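## 3. Data and Methods

### 3.1 Study Sites

The analysis draws on household food records collected in two mid-sized towns, Orkard and Wonari. Both towns have a single weekly market, a small number of independent bakeries, and at least one large supermarket on the outer road. They differ mainly in how people reach these shops. Orkard is compact, and most residents live within walking distance of the market square. Wonari is spread along a river valley, and a car or bus trip is needed for nearly all grocery shopping.

Households were drawn from the municipal address lists of each town. A total of 689 households agreed to take part. Of these, 208 left the study before the end of the recording period or returned diaries that could not be used. Households that left were more likely to rent their home and to include a child under five, a pattern that should be kept in mind when reading the results in Section 4.
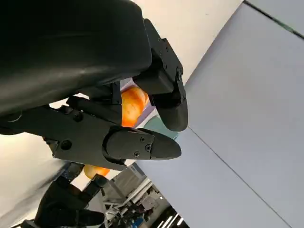

Department of Household Economics and Food Policy

Each household kept a diary for 30 days. The diary asked for the type of bread bought, the place of purchase, the day it was first cut or opened, and what became of any part that was not eaten. Participants chose from a fixed set of answers for this last item: fed to animals, composted, placed in general waste, frozen, or used in another dish. A blank line was provided for other uses, and the entries on it were coded by two readers working separately. Where the readers disagreed, the entry was discussed and assigned to a single code.

The recording period began in March in both towns. This month was chosen to avoid the winter holidays, when bread purchases are known to be uneven, and the summer, when many families are away from home. Records for Thursday, the market day in Orkard, were checked against a short exit survey held at the market stalls. The two sources agreed closely on the type of bread bought but less closely on the amount, with diaries tending to leave out small items such as single rolls.

### 3.2 Units of Measurement

Earlier work on household bread waste has relied on weight. Weight is precise, but it places a burden on participants, who must own a scale and remember to use it. The present study follows the Domański scale, in which bread is recorded in portions and a portion is defined as one roll or two slices of a standard loaf. Partial portions are entered as a quarter, a half, or three quarters. Diaries were issued with a printed guide to help participants judge these amounts at the table.

The scale has known limits. Dense rye loaves and light wheat loaves count equally, although they differ a good deal in weight and in price. Flatbreads fit poorly into the system and were recorded on a separate page. They are left out of the main models and are treated in the appendix.

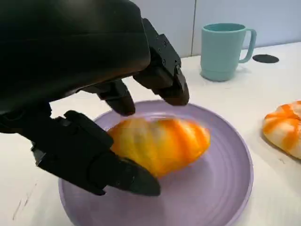

**Figure 2.** A bread roll on a round lavender plate. One roll is entered in the diary as one portion.

After cleaning, the data set held 2669 purchase entries. An entry was removed if the place of purchase was missing or if the date of opening came before the date of purchase. Entries with no stated outcome were kept but were not used in the models that compare types of disposal.

### 3.3 Storage Practices

A second questionnaire, given at the end of the diary period, asked how bread was stored in the home. Answers were grouped into four classes: paper bag, plastic bag, bread box, and refrigerator. Many households reported more than one method, often moving a loaf from paper to plastic on the second day. In such cases the method used on the first night was taken as the main one — a choice that favors paper bags, which are supplied by the bakeries in both towns.

Freezing was handled as a separate variable. Participants were asked whether they froze bread on the day of purchase, later in the week, or not at all.
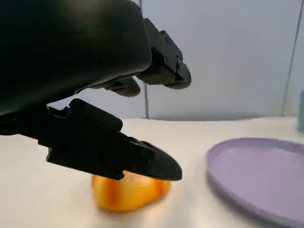
Households that froze bread later in the week were treated as a group of their own, as the decision to freeze may itself be a response to bread that is going stale. Combining them with same-day freezers would hide this difference. The models in Section 4 therefore report the two groups side by side, with households that never freeze as the reference class.

Income was recorded in five bands and entered as a control, together with household size and the distance to the nearest bakery. Distance was measured along roads and footpaths. For households in the Stusteck district of Wonari, where the footbridge was closed during the diary period, the longer road route was used.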